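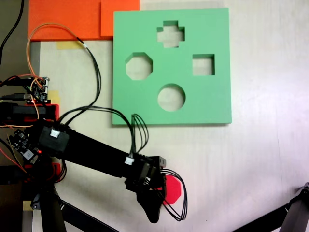
The octagon was the one that kept failing, and by the third week Olga Marín had stopped saying good morning to it.

She ran the arm from a laptop on the windowsill because the bench was full. Each trial took 28 seconds if it went well. The policy had been trained on 1,874 demonstrations, all of them done by hand, most of them hers. She could pick out her own in the logs. She approached from the left and slowed down too early. Dokent, the other person who had driven the arm, came in fast and corrected at the end.

"Run it again," Dokent said.

She ran it again. The gripper carried the red block to the hole, lowered it, and stopped with one corner sitting on the foam. It pushed. The foam gave a little and came back. After the time limit the arm lifted the block away and went home.

"Fail," she said, and typed it in.

The circle went in nearly every time. A circle has no wrong angle. The square and the cross were fair. The octagon should have been easier than either of them, at least on paper. It looks the same every 45 degrees, so the wrist is never far from a good position. Dokent had said so in July, in front of the people from Olmedo who were paying for the work, and it had gone into the report.

"Maybe the block's worn," he said.

"I measured the block."

"Maybe the hole is."

"I measured the hole."

He went to get coffee. Olga opened the demonstrations again and filtered for the octagon. She had looked at them before, but always at the ends, at the moment the block dropped. This time she plotted the wrist angle for the whole approach and laid all the curves on top of each other.

They made two bands. Hers turned the block clockwise to reach the nearest match. Dokent's turned it the other way, even when that was farther. Each way worked. Between the two bands there was a gap, and when she added the robot's own trials in a third color they ran straight down the middle of it. The policy had seen two answers and was giving the average, and the average put a corner on the foam.

She sat there for a while. Then she moved his demonstrations to another folder and started the training on what was left.

It finished after dark. The building had turned the heat down and she had her coat on. She set the arm to run 36 trials with the octagon and reset the block herself after each one, the way she had a thousand times. The first one went in. So did the second. The fourth caught on the edge and the seventh was dropped on the way over. She wrote them all down. At the end she had 13 failures, where the day before she had been failing over half.

It was better. It was not good enough for Olmedo, and it meant the next paragraph of the report would have to say whose data had been taken out.

She wrote it three times. The first version said "operator B." The second said "a subset of demonstrations with inconsistent rotation." The third said what she had done, and that she could as easily have thrown out her own and kept his, and that she had not tried that yet.

Dokent's cup was still on the shelf by the door, half full. She put the third version in the shared folder, dated it March 24, 2021, and sent him the link.

He answered before she had found her keys.

"Try it with mine," he wrote. "I'll come in and do the resets."

She took her coat off and opened the other folder.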